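How do I get gray scuffs off a light tabletop, and creases out of a cloth backdrop?

Asked by Nafula Gachanja in Cleaning and Care

I have a cream-colored table with white fabric hung behind it. The tabletop has faint gray marks and smudges, worst on the left, and the cloth has long creases that won't drop out. Dish soap took off some of the marks but not all. I don't know what the top is made of. It came with the apartment.

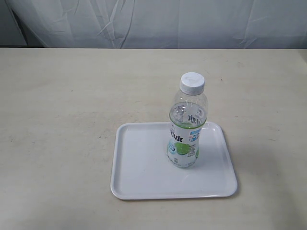
Rhun Vaughan asked whether the marks catch a fingernail. If they do, they are scratches and cleaning won't help much. If they don't, it is probably stuff rubbed off onto the surface, and that will come up with some patience.

Nafula Gachanja replied: Most don't catch. One or two do.

3 answers

Su-chen Kong
Accepted answer

Start with the mildest thing. Warm water, a drop of dish soap, microfiber cloth, then wipe with plain water and dry it. You did that already, so next is baking soda mixed with water to a thin paste. Put it on one mark, leave it for 5 minutes, rub lightly with a damp cloth and rinse. Try a spot near the back edge first. If the shine changes, stop.

A melamine sponge also works but it is a very fine abrasive. On a matte top it can leave a polished patch that shows up when light hits it from the side. I did this to a desk and the patch is still there.

For the cloth, check the label. If it is 100 percent cotton you can iron it hot while slightly damp. Polyester needs low heat. Iron it all in one go and hang it straight away. Don't fold it again, roll it on a cardboard tube. Clips along the bottom hem help pull out what is left.

Hanan Hamdan

Steamer. Hang the cloth first, then steam from the top down, and keep one hand pulling the bottom. Takes me 10 minutes. Diagonal creases usually mean it is hung unevenly, so move the clips too, or they come right back.

Dwynwen Eynon

I gave up on cleaning mine and bought a roll of matte white vinyl at Sayce in Clumden. About 50 inches wide. Lay it over the table and wipe it down when it gets dirty. Not sure if they still carry it, I bought it in July.

Comment from Nafula Gachanja: Baking soda got most of it. Doing the cloth on Saturday.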